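Torbjørn Dalen buys knitted fabric for Stundivwood, a small maker of children's clothes, and most of his working day goes to one property: how much a cloth shrinks. We spoke on a Monday, in the room behind the Warnengate shop where returned garments are sorted.

"Customers measure length and forget width," he said. "A jersey can lose five percent one way and gain two the other. Then the side seam twists, and people blame the sewing."

Dalen came to the trade from paper coating, where dimensional change is also a daily concern. At Stundivwood he inherited a supplier list of 14 mills and cut it to six. His main criterion was whether a mill would send test swatches from the middle of a roll. The first meters off a roll, he said, have usually relaxed more than the rest and give a flattering result.

Each swatch is marked, washed, dried flat and measured again. The procedure is repeated three times, because fleece-backed cotton often keeps moving after the first wash. The last order from Yimer, a mill he rates highly, came to 410 meters. One roll was sent back.

"It was within the contract," he said. "It was not within what I would put on a four-year-old."
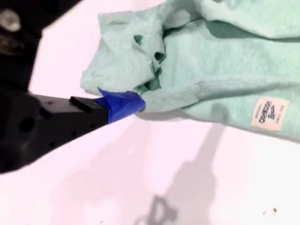
Heathered knit in mint green.

Heathered yarns add a complication. The mix of dyed and undyed fibers hides small shade differences between lots, and buyers like that, but it also hides early pilling. Dalen checks for pills by touch and under a low lamp.

Asked about care labels, he was brief. He would print a lower temperature on nearly all of them. "Wash at 30, skip the dryer, turn it inside out. Softener does nothing good for fleece – it coats the pile and the pile goes flat."

He is less strict about ironing. A damp press on the wrong side will correct a twisted seam for a while, though the twist comes back at the next wash.

The company switches to a heavier rib for cuffs in March. Dalen has tested 32 samples and approved two. He declined to name the mill until the price is settled.

Shares: 14 | Comments: 3

Jetetti
Does the three-wash rule hold for organic cotton too? Mine shrank most on the second.

M. in the valley
I sew for my grandkids and always prewash twice. Will try a third.

pinhook
Would have liked the fabric weights.

Contact | Copyright, all rights reserved | Back to top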